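Iketti tabletop data collection: progress report, August
Prepared by Cai for the Clillix fund

Period covered

This report covers the second stage of the grant, from the end of equipment set-up to the close of the first main round of recording. It sets out what has been gathered, what has slipped, and what we plan to do with the remaining money and staff time.

Summary

We have 1,020 accepted examples of a person guiding the arm through a short tabletop task. The target for this stage was met. The review of those examples is behind schedule and the first full training run has moved back as a result. Spending is within the agreed budget and we are not asking for any change to the total.

Work done

Recording takes place at one station in the Conier building. An operator steers the arm by hand controls while the fixed camera and the arm's own joint readings are saved together. Each example starts with a written instruction, such as "put the marker in the cup", and ends when the operator marks it as done or failed. Failed attempts are kept in a separate folder. We had planned to delete them, but the training side asked for them and storage has not been a problem.

The task list now has 16 instructions. Most are about picking up pens, moving cups and placing one thing inside another. The rest ask the arm to work near an object that it must leave alone. We added these after early tests on the trial model, which did well on a bare table and badly once anything tall stood on it.

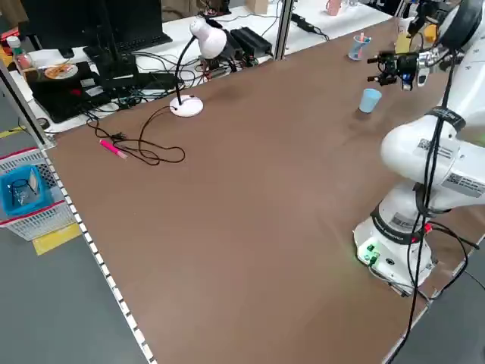
The Iketti station at Conier, with cups, markers and a desk lamp on the table.

The lamp has been one of the more useful additions. Its neck is thin and its cord takes up a fair amount of table, so operators have to plan a path and cannot simply take the shortest line. Examples recorded with it take longer, and we get fewer per session. We think the trade is worth making and have kept it in the rotation.

Object positions are changed between examples using a printed list. In the first weeks operators chose the positions themselves, and when we plotted the results nearly all the cups had been put in the same part of the table. Those examples are still in the set but are tagged, so they can be left out of training if need be.

Problems and delays

Recording stopped for 3 days when the time stamps from the camera and the arm drifted apart. The fault was in our own logging script and has been fixed. The affected examples could not be repaired and are not included in the total above.

Review is slower than we allowed for. Every example is watched once by someone other than the operator, who checks that the instruction matches what was done and that the start and end points are right. So far 70 per cent of the accepted set has been through this check. The most common fault is an end point marked too early, before the gripper has let go. We have changed the controls so that an example cannot be closed while the gripper is shut on something.

Two instructions were worded in a way that operators read differently. "Move the cup to the side" has been rewritten to say which side. "Tidy the pens" has been withdrawn for now and may come back as several shorter tasks.

Budget

Staff costs are as forecast. We underspent on travel and overspent slightly on replacement gripper pads, which wear faster than the supplier's guidance suggested. We would like to move part of the travel line to cover review hours in the next stage. A short request form is attached separately.

Next stage

The first job is to finish the review. No new recording will start until it is complete, apart from a small number of examples needed to test the changed controls.

After that we will train on the full set and run the same tests as before, with and without tall objects on the table. Results will be given per instruction as well as overall, as the fund asked in its comments on our last report.

We also intend to record a smaller set with objects the model has not been trained on. The list for this is in draft and will be sent to Clillix for comment before recording begins.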